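5. Inflating and Checking the Beach Ball

Now for the fun part! By this stage you have unpacked the Keltine play set, checked the parts against the list in Section 2 and put the net poles to one side. The ball takes a few minutes to blow up by mouth and much less with a hand pump. Either way works fine.

Before you start

Lay the ball on a clean, smooth surface and unfold it one panel at a time. Vinyl that has been packed flat for months can be stiff, especially if the box arrived in December and sat in a cold garage. Let it come up to room temperature first. You will feel the difference right away – the panels go soft and stop sticking to each other.

CAUTION: Never use an air compressor, a tire inflator or any pump meant for vehicles. They fill the ball too fast and can split a seam.

Inflating

1. Find the valve and pull it out gently until the whole stem is showing.

2. Open the cap. Pinch the base of the stem between your thumb and finger so the flap inside opens.

3. Blow, or fit the narrow nozzle of the hand pump and start pumping. Keep pinching if you are using your own breath. If you get lightheaded, close the cap, sit down and pass the ball to someone else. Kids love taking a turn at this (wipe the stem between turns).

4. Stop when the ball has its round shape but still has some give. Turn it in your hands and look at each panel in good light.

Creases are easiest to spot where the light catches the vinyl. Check the white panels as well as the colored ones, and follow each seam to the point where the panels narrow.

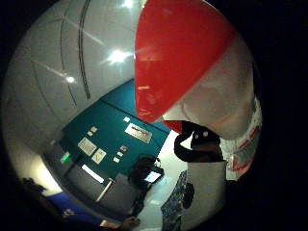 Fig. 5-1. Red and white panels seen close up, with wrinkling in the white.

5. Press the ball lightly with your palm. The surface should dip a little and spring back. If it folds, add more air, a few breaths at a time.

6. Close the cap firmly and push the stem down until it sits flush with the ball.

NOTE: Small wrinkles along the seams are normal, even in a full ball. Don't keep adding air to chase them out. Many of them relax after the first good game.

Checking for leaks

Leave the ball alone for 2 hours, then press it again. If it has gone soft, check the cap first, then wipe the seams with a damp, soapy cloth and watch for bubbles. Dry the spot completely before putting on a patch from the kit. Hold the patch down for a slow count of 100 and wait overnight before you play.

Playing indoors

A beach ball is a great rainy-day toy, and a big room with a high ceiling is a real treat. Move anything breakable, and keep the ball away from heaters, hot lamps and sharp corners.

CAUTION: The ball is a toy. Do not use it as a swimming aid, and do not leave small children alone with it near water.

Letting the air out

Warm vinyl expands, so let out a little air before leaving the ball in the sun. To empty it for storage, open the cap, pinch the stem and press from the opposite side. Wipe off sand, let the ball dry, dust it lightly with talc and fold it loosely. Tight folds in the same place every time will weaken the vinyl.

Go to Section 6 to set up the net.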